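Ticket 523: Label printer drops off the network after idle, Matheson stockroom
Opened Aug 10, 2022 by Mihret Kassa
Status: Closed
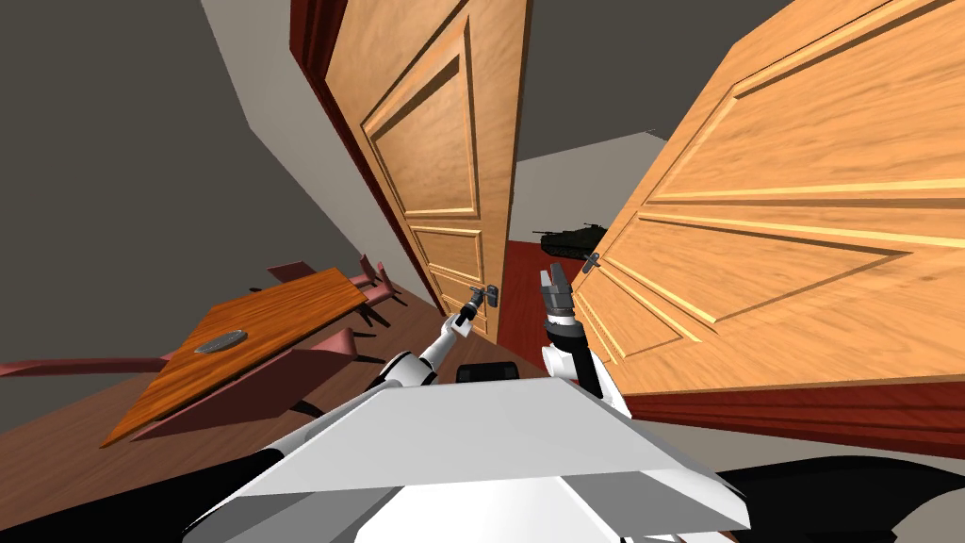 Printer goes offline after some 28 minutes without a job. Front panel still shows Ready. Windows queue shows Offline. Power cycling brings it back. Two other units on the same switch are fine.

Keir MacRitchie: Please send the firmware version and a config page. Is the address static or DHCP?

Mihret Kassa: Firmware 3.48. DHCP, lease set in December when the Gastard server was replaced. Config page attached. Cable swapped, no change.

Keir MacRitchie: Config page has sleep mode on and the port speed on Auto. Set the port to 100 full on both ends, then leave the printer idle for an hour. Don't change sleep mode yet – one setting at a time.

Mihret Kassa: Done. Dropped again. Ping fails, switch light stays on.

Keir MacRitchie: Put the port back to Auto on both ends. Turn off sleep mode under Network > Power, save, restart. Repeat the idle test.

Mihret Kassa: Idle for 48 hours, no drop. First job printed normally.

Keir MacRitchie: Closing. Sleep mode stays off on this unit until the next firmware.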